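29 June 2018
Gripper notebook, Prelberg bench

Picking up from the grip-width drift. Replayed the last batch of logs through the new width estimator before changing anything on the bench. 74 episodes in the batch, 59 replayed clean start to finish. The other 15 stop with the same message, "width jump exceeds limit", always during closing.

First guess was the encoder timestamps. Wrong. Plotted width against time for seven of the bad ones and the timestamps are evenly spaced. The jump is in the finger position from vision. The estimator loses one finger for a few frames, falls back to the last good value, then snaps to the new one when the finger comes back. With the old filter this was smeared out and we never saw it. The Tolley filter has less lag, so the snap goes straight through.

What I changed in the estimator:
Fallback now coasts on the last velocity for up to 7 frames, then flags the sample as invalid and stops guessing.
The jump limit applies only between two valid samples.
Invalid samples are written to the log with their own flag. Before, they were dropped, which made the episode shorter than the video and broke the alignment in the Lesden viewer.

Replayed the bad ones again with the change in. All of them run to the end. Two have long invalid stretches and I took them out of the training list by hand – the list file has a comment saying which.

Side effect to watch: the contact detector reads the same width signal. It calls contact when closing speed falls under the threshold and stays there. Coasting keeps the speed up artificially, so contact is called late if the finger is lost at the moment it touches. I made the detector ignore coasted samples. It now waits for two real ones in a row.

Second thing, color. The segmentation step in the Rüegg branch still uses a fixed hue window to separate gripper from object. Fine for the gray and white parts, poor for anything blue, where the object mask grows into the teal bars behind the fingers. Widening or narrowing the window only moves the problem. I switched the object mask to start from the region between the two finger pads and grow outward, with the gripper pixels masked off first from the known geometry. Slower, but still inside the 30 ms budget on the bench machine.
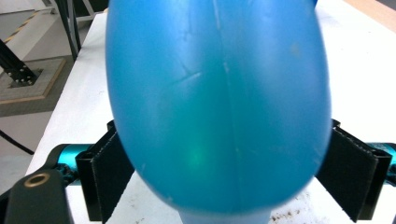 Why not take the grip width straight from the encoder and drop vision for it?

The encoder sits on the drive side and doesn't see the pads compress, so on soft contact it reports a width smaller than the real gap at the object. We keep it as a check on the vision value and log both.

Open items:
Redo the pad geometry file. The one in the repo dates from January and has the old pads.
Add a replay test for the coasting case so this doesn't come back with the next filter swap.
The green highlight on glossy plastic still punches a hole in the mask. Hole filling after the grow step should cover it, not tried yet.
Merge the estimator change to main once the replay test is in. The mask change stays on the branch for now.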